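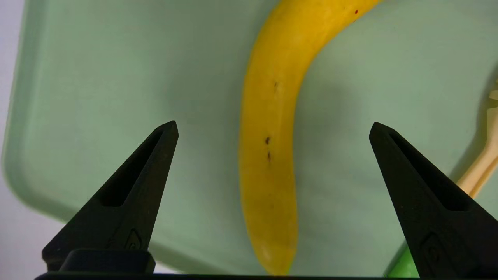 Cell 3 stopped at 4:12 in the morning with the gripper open over the tray and the brakes set. The controller logged a force limit fault on the left finger. The fingers were not touching anything.

Saeed Taheri read the line twice on the panel and did not clear it. The night operator had already cleared it once, at 2:50, and the arm had run 328 more picks before it faulted again. Both entries gave the same value to the second decimal. A real contact does not repeat to the second decimal.

He put his lock on the disconnect, tagged it, and called Bereket Gashaw, who was on the other side of the building with the Villex conveyors.

"Is it holding anything?" Gashaw asked.

"No. Banana's still in the tray."

"Then it's reading itself."

"It's reading something."

Gashaw came over with the laptop. The cell belonged to Gredico and packed sample trays for the Paewai account, mixed items, a new layout every shift. The arm had been bought for soft goods. The grip was limited in software and the limit depended on one number, the zero, taken each time the fingers opened fully and held still.

He pulled the zero values for the week and plotted them. For four days the line was flat. On the fifth it began to climb, a little with each cycle, and dropped back whenever the cell was powered down for cleaning.

"Heat," Taheri said.

"Maybe. The housing temperature's level."

They opened the cable cover at the wrist. The left sensor lead had been routed under the clamp instead of through it. The jacket was flattened for the length of a thumbnail. When Gashaw pressed it with a plastic probe, with the sensor on bench power, the reading moved. When he let go it came most of the way back.

"Who closed this?"

Taheri looked at the maintenance sheet. The cover had been off in December for a bearing. The initials on the sheet were his.

He said so.

Gashaw nodded and wrote it in the report, which had a box for it. Then he went back to the plot.

"I don't care much about the stops," he said. "Look at the sign."

Taheri looked. The drift on the left finger was positive, so the controller believed it was squeezing when it was not, and stopped. That was the safe direction. But the lead was damaged, and the zero was retaken at every full opening. If the reading was high when the zero was taken and fell during the grip, the controller would subtract force that had never been there. It would close harder than it was told and log a normal pick.

"How many times has it done that?"

"You can't get it from the log. The log thinks it was right."

The cell had made 1,230 picks since the last calibration. Some of the trays had shipped. The rest were on a rack by the dock, wrapped, and Taheri put a hold tag on the rack before he went for the parts.

The new lead took 40 minutes. He routed it through the clamp, had Gashaw look at it, and left the cover off until it had been seen. They ran the calibration block 2 times on each finger. The zero stayed flat. Gashaw added a check to the startup routine that would refuse to run if the zero had moved more than a set amount from the stored one, and had Taheri enter the amount.

The day supervisor from Birnmont came in at six and asked when she could have the cell.

"After the rack's been opened," Taheri said.

"All of it?"

"All of it."

She looked at the rack, then went to find two people with knives. Taheri signed the report under the line with his own initials in it. His lock was still on the disconnect. He left it there and started on the first tray.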